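Review: The Long Field (streaming, two hours and change)

Posted 22 April 2022 by Áine Carroll

I put off watching The Long Field because the trailer made it look like every other movie where a tired man drives back to the town he grew up in. It is that movie for the first half hour. After that it turns into something odder, and I liked it more than I thought I would, with a couple of large complaints.

The setup is simple. Najjar is a land surveyor sent to Latville to mark out the boundary of a farm that is about to be sold. He has an old map, a rented car and a dog called Pesto that belongs to his sister. On his first day he measures the north field and writes down 1357 feet. The next morning he measures it again and it is longer. He blames the equipment, then himself, then the farmer's widow, who he thinks is moving the stakes at night.

I won't say what the explanation is, partly because the movie offers 2 of them and doesn't choose. If you need a science fiction story to show you the machinery, this one will annoy you. There are no labs and no government men in dark suits. The only person who tries to explain anything is a retired math teacher, and he gets one short speech at a kitchen table before the widow tells him to eat his soup.

What works best is the pacing of the middle section. Najjar keeps a notebook, and we see the numbers change a little at a time. He starts walking the field instead of using his instruments, and the walks take longer and longer. There's a shot of him crossing it at dusk that goes on for what feels like forever, with only his boots on the soundtrack. My husband got up to make tea during it and came back and Najjar was still walking. I think that is the point, but I can see people turning it off. 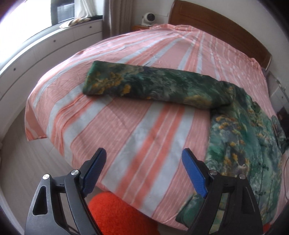 The lead performance carries a lot of this. He plays Najjar as someone who is polite to everyone and doesn't listen to any of them, and when he finally starts to listen it is a small change in how he stands. The widow is even better. She has maybe 12 lines in the first hour and I remember most of them. The sister only appears on the phone, and those calls are the weakest writing in the movie -- she exists to ask him if he's all right and to remind us about the divorce.

My other big complaint is the Iseo section. Late in the story Najjar leaves the farm and goes to Italy to find the man who drew the original map. It looks lovely, all gray water and empty ferries, but it drains the tension out of everything. We've spent more than an hour learning the shape of one field and suddenly we're reading train timetables. A phone call or a letter would have done the same job. I would have cut the whole trip and kept the last scene of it, where the old man unrolls his own copy of the map and says nothing.

The ending goes back to Latville and it mostly lands. Without giving it away, Pesto is fine, which I looked up beforehand and which I'm telling you so you don't have to.

Sound is worth a mention. The music is very sparse, and a lot of the dialogue is mixed low. We had the volume at 43, much higher than usual for us, and still put the subtitles on after the diner scene. Headphones would help.

If you liked slow, quiet science fiction where the strange thing stays strange, give it a try. If you want answers, or you're tired at the end of the day, leave it for another night. I plan to watch it again in September when the evenings get shorter, and I'll probably skip Italy.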